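About Lavau

Lavau makes software for robots that handle soft things: shirts, sheets, towels, bags, and packaging film. We are based in Prendham and have 34 employees. Most of us write code. A smaller group runs the test rooms, records demonstrations, and keeps the hardware working.

Our customers are commercial laundries, hotel suppliers, and companies that build robot arms. They bring the machine and we supply the software that decides what it should do next.

What we build

Our main product is Ralolus, a control and planning stack for two-armed robots. It takes in camera images and gripper positions, works out where the cloth is and how it is lying, and picks the next grasp. The motion planner then turns that grasp into a path the arms can follow. If the fabric slips or bunches, Ralolus plans again from what the cameras see at that moment.

Apaza is our tooling for recorded data. It lines up video with gripper motion, marks the start and end of each grasp, and flags recordings with dropped readings or bad timing. We wrote it for ourselves and began licensing it after two customers asked for a copy.

How we work

Cloth is hard to simulate well. We do use simulation for collision checks and for testing new planner releases, but the grasping models are trained on demonstrations by people. An operator does the task with a hand-held gripper, and Apaza turns the recording into training data. A new garment type usually needs 400 demonstrations before we try it on an arm, and 600 if it has a collar or a hood. 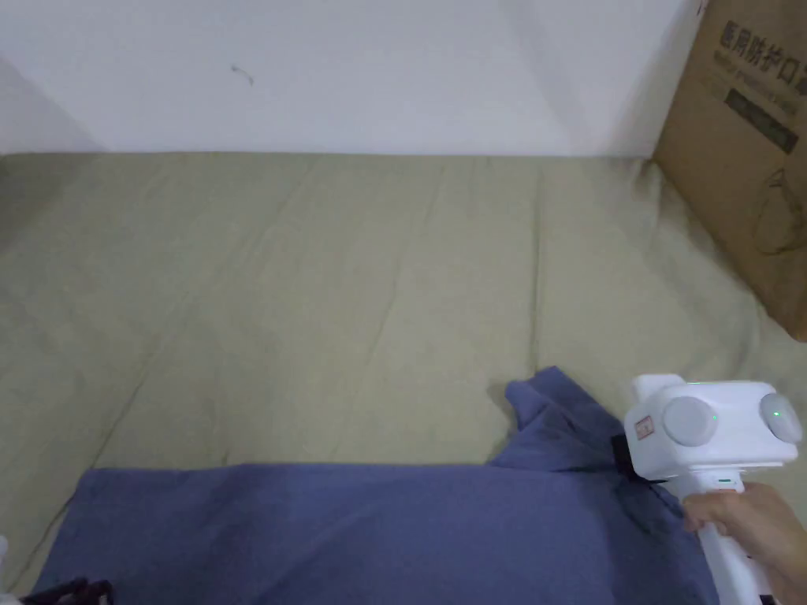
Lifting one side of a blue-gray garment with a hand-held gripper.

Every release of Ralolus goes through the same set of folding and sorting tasks before it leaves the building. Failed runs are kept and reviewed by the perception and planning teams together. Many of them come down to one of two causes — the model misjudged an edge, or the planner chose a path that dragged the cloth.

Who we are

Lavau was started by Yoshinori Uchida and Yesenia Espinoza, who had worked together on warehouse picking software. Yoshinori leads planning and control. Yesenia runs the company day to day and still reviews code for the motion planner.

Samer Dabbas heads perception. His team of 5 trains the models that find edges, seams, and layers. Abelardo Palomino is responsible for Apaza and for our data storage. Efraín Sánchez manages the operators and the test rooms, and is the first contact for customers who want to send us sample garments.

Working with us

New projects start with a box of samples and a call. We record a first set of demonstrations, report what the software can and cannot handle, and quote from there. Please send items in the condition your robot would receive them, creases included.

We take interns in planning and perception each year, and applications open in August.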